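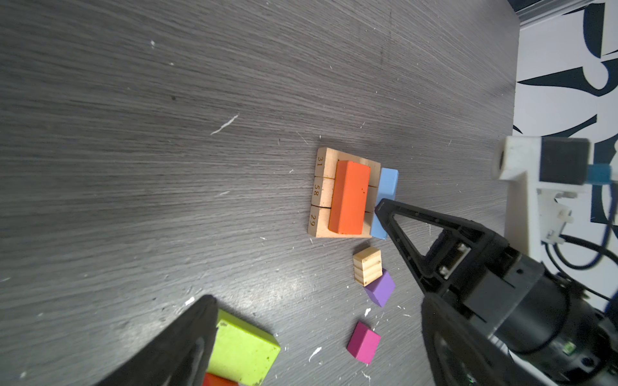 The Candlow surface brush is a hand tool intended for clearing dry debris from desks, benches and shared tables. It was assessed over one school term at the Coltasthorpe Learning Centre, where the activity rooms are used by children in the morning and by adult craft groups until 9 pm. Dark furniture is the harder test for any product of this type. On a dark grey wood-grain tabletop, small white specks and scraps stand out plainly around a set of numbered slats and coloured blocks, and staff at the centre receive more remarks about tables of that colour than about any other furnishing.

## Construction

The brush has a beech handle and a head 177 mm wide, with two rows of soft bristle set at a slight angle. A steel pan clips beneath the head and is released by a thumb catch. The catch was stiff on delivery and eased after the first fortnight. The bristles did not shed during the assessment period. The hanging loop is too short for a standard wall hook and was replaced with cord.

## Performance

Eraser crumbs, paper offcuts and dried glue flakes were collected in one or two passes. Fine sawdust required more care, as a brisk stroke tended to lift it over the lip of the pan. Glitter remained a problem and is better dealt with using a damp cloth. The angled bristle worked well along table edges and in the joins between tables pushed together.

Results on textured laminate were less satisfactory than on smooth tops. Debris lodged in the grain had to be brushed along its length; brushing across it left a visible residue. The instruction leaflet makes no mention of this and should be amended.

## Comparison

The Pirnholm bench brush, already in use at the centre, is stiffer and suits the woodworking room, but it marked two painted surfaces. It has no pan. The Pētersons roller picks up fibres that both brushes miss, although its adhesive sheets are a continuing expense and the refills come only in cartons of 100.

## Care

The head may be washed in lukewarm water and must be dried with the bristles facing down. Kalevi Halonen, facilities coordinator, recommends washing on Friday afternoon so that the brush is dry before the next session.

## Assessment

The Candlow brush is recommended for classrooms, libraries and craft rooms with smooth tabletops. It is not recommended for workshops. Rating: four out of 5. Centres ordering through the regional catalogue should quote item 1374 and specify the steel pan, as the plastic version was not assessed.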